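Section 4: Setting Up Tenant Protection Plans and Late Fees

Before you switch on billing for a new site, it's well worth making yourself a cup of tea and going through this section from start to finish. Flavunent will happily let you rent out a unit with no protection plan attached to it, and putting that right afterwards, tenant by tenant, is a slow old job (we've all done it once!). The steps below use our practice site, Homar, but they work just the same on your own.

You will need manager access and a copy of your current rental agreement.

4.1 Adding a protection plan

1. From the main menu, open Site Settings and choose Cover.
2. Press Add Plan and give it a name your tenants will recognise from their paperwork. At Homar we use "Standard 2000".
3. In the Limit box, type the most the plan will pay out for stored goods. For our plan, that's 2000. Leave out the currency sign and any commas, as the system puts those in for you.
4. In the Excess box, type 100.
5. Under Applies To, tick the unit sizes you want. Drive-up units are listed separately, so do scroll all the way down.
6. Press Save, then Publish. Saving on its own keeps the plan as a draft, and drafts don't show at the front desk.

Note: If a tenant brings their own insurance, choose Own Policy on their account and enter the expiry date. Flavunent will send a reminder before it runs out.
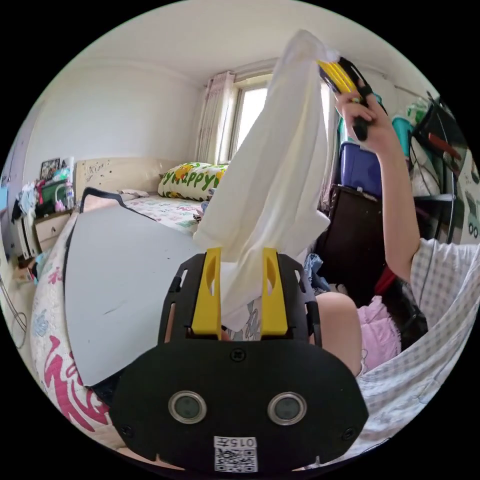

Sudheer Panicker wrote to us that he had published his plan at the Kartha site without any bother, but his existing tenants still showed as having no cover, and he wondered whether he'd missed a step. He hadn't. A new plan is offered only to new rentals until you carry out the steps in 4.2, so please don't delete it and start again.

4.2 Moving existing tenants across

1. Open Tenants and filter by No Cover.
2. Tick the names you want, or use Select Page, which picks up 80 at a time.
3. Choose Assign Plan and pick your plan from the list.
4. Set a start date that allows for the notice period in your agreement.
5. Print or email the notice letters before you press Confirm.

Caution: Confirm cannot be undone in bulk. If you choose the wrong plan, each account has to be changed by hand.

4.3 Late fees

1. Go back to Site Settings and open Fees.
2. Set the number of grace days. New sites such as Herar start with 2, and you can change this whenever you like.
3. Choose whether the fee is worked out on rent alone or on rent plus cover, and check that your choice matches the wording of your agreement.
4. Press Save.

Note: Fee changes take effect from each tenant's next billing date. Anything already charged stays as it is, so if you'd like to let a tenant off, use Waive on their account page and type a short reason in the box.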